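About Neslow Observing Group

Neslow was set up to time the events that happen when one body in the solar system passes in front of another, or in front of a star. Most of our work is on asteroid occultations, grazing lunar occultations and the mutual events of Jupiter's moons. The group is run by Olga Manzano, who handles predictions, and Ritva Niskanen, who reduces the timings.

Observations are made from 2 fixed stations, Hascombe and Drostov. Both log time from a satellite receiver and record at 30 frames per second. Hascombe has the darker sky to the south — Drostov has the better horizon and takes most of the low events.

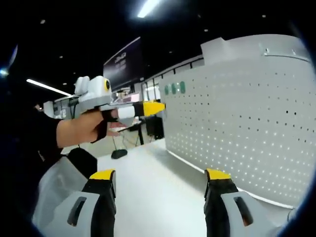
Hand-held equipment with a black handle.

The archive holds 2,466 timings. Each entry lists the station position, the start and end of the event, the estimated error and the state of the sky. Negative results are kept on the same terms as positive ones, as a miss also limits the size of the shadow. Entries with a clock fault are flagged and left out of the yearly summary.

The prediction list is updated each month, and the summary comes out in February. Observers outside the group may send in timings if the raw recording is included. Please state the time source and the exposure length — files without them are returned.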